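Murnard Technical College
Student Robotics Project, Laundry Group
Bench and floor safety checklist, with comments
Room 14
Date of inspection: Wednesday, July 1, 2020
Equipment: two-arm mobile unit (the group calls it Flema), front-loading washer, control laptop, charging shelf
Result: passed with 4 open items

Fill in every line. Write OK, FIX or N/A. A FIX needs a comment. Keep the finished sheet in the binder by the door and leave the previous one behind it.

1. Room and access

1.1 Both exits clear. OK
1.2 Floor tape marking the arm reach zone is complete. FIX
Comment: Tape has lifted on the side toward the sink. Replace the whole strip. The short patches put down last term are coming up too.
1.3 Bags, coats and chairs outside the tape. OK
1.4 Lights all working. OK
1.5 Fire extinguisher in place, tag current. OK
Comment: Next tag date is in October, before the fall demo.
1.6 Sign on the outside of the door when arms are powered. OK

2. Emergency stop and power

2.1 Red stop button reachable from the operator's chair. OK
2.2 Second stop button reachable by the person at the washer. OK
Comment: The cord just reaches. Do not move the washer any farther from the wall outlet without getting a longer one.
2.3 Both buttons tested with arms moving slowly. OK
Comment: Arms held position on both tests. Left arm sagged slightly at the wrist when power was cut completely. Same as last inspection, already in the log.
2.4 Power strips off the floor. FIX
Comment: One strip is still lying behind the washer. It has to be mounted on the wall above hose height. Until then the fill valve stays closed and all laundry runs are dry runs.
2.5 Battery charger on the metal shelf, nothing stored on top. OK
2.6 Charging log signed. OK

3. Arms and grippers

3.1 Mounting bolts marked with paint pen, marks lined up. OK
3.2 Finger screws tight. OK
3.3 Finger tips free of chips and sharp edges. OK
Comment: Checked by running a cotton cloth over each finger. No snags.
3.4 Printed parts free of cracks. OK
3.5 Grip force limit set in software. OK
Comment: Limit matches the value on the settings card. The Liang controller goes back to its default after a firmware update, so read the value on the screen every time.
3.6 Speed limit set to student mode. OK
3.7 Both arms return to rest position on command. OK

4. Cables

4.1 Connectors fully seated. OK
4.2 Cables secured along the arms with enough slack at each joint. FIX
Comment: Enough slack at the elbows. At the grippers there is loose wire that could catch on fabric or on the basket. Add sleeve and two ties per side, then move each wrist through its full range by hand before power-up.
4.3 No bare or pinched wire. OK
4.4 Camera cable strain relief in place. OK

5. Washer and laundry task
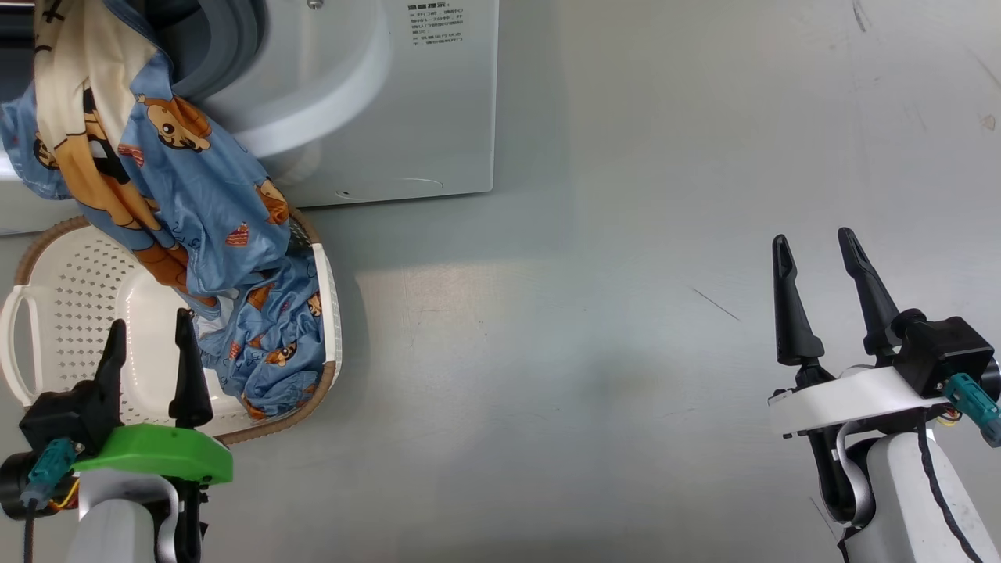
5.1 Unloading position. OK
Comment: The unloading task puts the grippers, the door and the basket close together, so this line gets more time than the others. The basket stands directly in front of the washer, which is where we want it. With a piece as large as the bear-print one, part of it can be in the basket while the rest still hangs from the open door, and an arm that swings wide at that point will pull the basket along. Keep the speed low until the cloth is clear of the door. The operator watches the basket and the second student watches the door.

5.2 Drum empty and checked by hand before loading. OK
5.3 Door hinge not used as a support by either arm. OK
Comment: Add this to the operator briefing. The door is not built to take a load from above.
5.4 Washer cannot start while the arms are powered. OK
Comment: Washer plug is out and tagged for dry runs.
5.5 Test fabrics free of pins, zippers and loose strings. OK
5.6 Basket rim and handles sound. OK

6. People

6.1 Two trained students present for any powered run. OK
6.2 Hair tied back, lanyards and loose sleeves off. OK
6.3 Safety glasses worn inside the tape. OK
6.4 New members have signed the rules sheet. FIX
Comment: Signatures missing from the Plindari exchange group. They may watch from outside the tape until signed.
6.5 First aid kit stocked. OK

7. Open items

1.2 Replace floor tape. Before next powered run.
2.4 Mount power strip. Before any run with water.
4.2 Sleeve and tie gripper wiring, both sides. Before next powered run.
6.4 Collect signatures. Before those students enter the zone.

Recheck the open items only. Full inspection again at the start of October, or sooner if the washer or either arm is moved to a new spot.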